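Fudimix two-finger gripper: a buyer's review, with budget

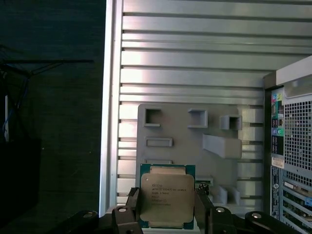
We bought the Fudimix after two quarters of arguing about it, and the first thing to know is that the number on the quote is the smallest number you will see. Our shop in Skaststead pulls and sorts parts from retired office machines. The building dates from 1958 and so, to judge by the outlets, does the wiring. Plan for an electrician. I didn't, and he sends his regards along with his invoice.

The gripper is good. It has two fingers, a firm hold, and the sense not to squeeze a Xeon as if it were a lemon. It takes a processor by its sides and keeps it upright, a courtesy our human staff extend only when I'm standing there. The fingers are matte black, and after 8 months of daily use you can see every speck of dust we own on them. If you are buying for a showroom, buy a cloth too.

Then there is everything the gripper needs in order to be useful. We priced a set of machined fixtures from Kovačević and I had to go for a walk. What we use instead is a gray 3D-printed board with square and rectangular holders, hung on slatted aluminum. It cost us filament and one long weekend. Arben Georgiev, who does our purchasing, still has it on the sheet under "miscellaneous plastic," next to the coffee lids. We are on our fourth version of it. Put some money aside for versions one to three.

Spare fingers are sold in pairs, even if you have only ruined one. Order 2 pairs up front, as shipping to our Burkirthorpe site took 30 days and the arm spent them pointing at the ceiling. The manual is clear until the chapter on force settings, where the translator seems to have gone home. Support answers email politely and at night.

Would I spend the money again? Yes, with a bigger budget and a smaller opinion of my own spreadsheets. Take the quote, almost double it, and ask for the training day to be thrown in. They said no to us in November and yes in the spring, so it may depend on who picks up the phone.

Four stars. The fifth is being held until they sell me one finger.

17/08/2023

Recent reviews
Benchtop vises for people with small benches
Leasing an arm: the fine print
Label printers, ranked by how often they jam
Anti-static mats, cheap and less cheap
Used conveyors: what to check before you pay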